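Notebook, wood finishing bench, Humunville shop
September 2021

Carrying on from the July pages. The question is still whether the Avaner waterborne topcoat can replace the oil on pine tops, or whether we stay with oil and put up with the longer wait between coats.

Three test panels this time, all cut from one glued-up pine blank so the boards match as well as they can. Panel A is oil, two coats. Panel B is the Avaner straight on bare wood. Panel C is the Avaner over a thin wash of dewaxed shellac. All sanded to 180 and vacuumed, then wiped with a dry cloth. I did not use a tack cloth. The last one left something on the surface that made the waterborne crawl, and I lost a whole panel to it.

Let everything sit 48 hours after the last coat before touching it. The shop was humid for most of that. I forgot to write down the meter reading on the first morning, so the log has a gap there.

Grain raising on B was as bad as expected. It felt like a cat's tongue after the first coat. Knocked it back with a worn gray pad and it came up fine on the second, but there is a patch near one end where I went through to bare wood and had to spot it in. You can find the patch if you hold the panel against a window. C hardly raised at all. The shellac is doing its job there, and it also warms the color, so C sits between A and B. B alone is a bit cold for pine. It looks like new lumber with plastic on it.

Knots: the oil went dark around two of them on A and stayed tacky longer than the rest of the board. Probably pitch. On C the knots are sealed and I can't feel any difference running a finger across. On B there is a slight yellow ring around the biggest one. I will check again in a month to see if it has spread.

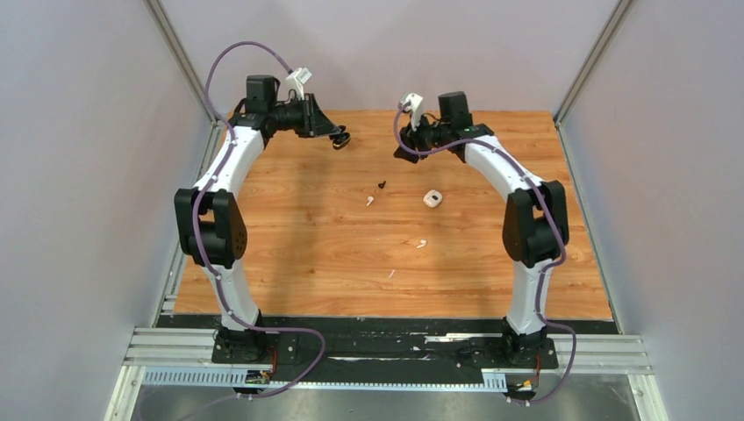
Ring test next. Wet glass left overnight on each panel, then a hot mug for ten minutes on a different spot. Water left a ring on A that faded by the afternoon. Nothing on B or C from the water. The mug printed B faintly and C more clearly, which I put down to the shellac underneath softening. That is a real mark against C for anything somebody will eat at. For shelves and desks I don't think it matters.

Scratch test was just the corner of a steel rule with the same weight taped on top each time. A dents but doesn't show white. B and C both show a white line, B slightly less. The oil can be repaired by rubbing more in. The waterborne ones need sanding back and a new coat, and the edge of the repair shows unless you do the full top.

Gloss came out uneven on B. I think I overworked it with the foam brush. Next time lay it down and leave it alone, even if there are bubbles. Most of the bubbles on C went away without any help. The can says stir, don't shake, and I did stir, but the flatting agent had settled hard and I could still feel some of it on the bottom when I finished. Scrape the bottom properly before starting. If the can is more than half gone, strain it.

Supplies. The Chaudhry order came in short one box of the 320 discs. Used 220 for the between-coat sanding on the edges and it was too coarse, with visible lines on the end grain of B. Wait for the 320 before doing any more. The Takex masking tape pulled clean off all three panels, including the one where I left it on for the full cure. Keep buying that one. The cheaper roll from the drawer left glue on A and took mineral spirits to get off, so I threw it out.

Oil rags went outside flat on the rail to dry, then into the metal can. The lid on that can is bent and doesn't seat. Needs replacing before the next oil job.

Where this leaves things: oil for dining tops, Avaner over shellac for everything else in pine, and no more waterborne straight onto bare wood unless somebody asks for the pale look.

Still to do: repeat C with a thinner wash and see if the mug print gets any better. Try the same set on an ash offcut. Check the yellow ring on B. Write the panel letters on the back in pencil, because the marker bled through the shellac.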